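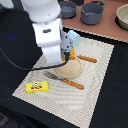
Why bother collecting your own demos when there are already so many shared ones lying around? A commenter on my last post asked that, and I typed up a pretty grumpy reply before deleting it, because it's a good question and I didn't have a number to point at. Now I sort of do!

Quick recap for anybody new. I've been training a small policy (I call it Morsy, don't ask) to put kitchen stuff on a plate. It learns by copying: I steer the arm through the job, it records everything, and later it tries to do the same by itself. The shared set I start from is Erumari, and the pile I made at my own table is called Wanddale.

So I trained three versions. One saw only Erumari, one saw only my 490 Wanddale demos, and one got Erumari first and then Wanddale on top. Same network, same number of steps, same sponge and spatula and plate.

The Erumari-only one was hopeless. It drifts over to the plate like it has a plan, hovers, and closes on air. The Wanddale-only one does great until I turn the mat a little, and then it goes for the spot where the spatula used to be (painful to watch, I kept wanting to nudge it). The mixed one was the best by a mile, and it even recovers from a bad grab now and then, going back up and having another go.

Then I got greedy and recorded more, up to 990. That took over 12 evenings and my wrist is still mad at me. The gain was tiny! Pick-ups got a bit smoother, but the spatula handle still gives it trouble when it points away from the arm. I think my extra demos were all too much alike. I'd gotten into a groove and kept laying things out the same way without noticing.

Next I want to throw out half the new ones and redo them with messier layouts, and run the whole thing through Plukance so the scoring isn't just me squinting at the table at 11 at night. If you've tried mixing shared and homemade demos, tell me what ratio you used. I'm feeding it half and half and that was a pure guess.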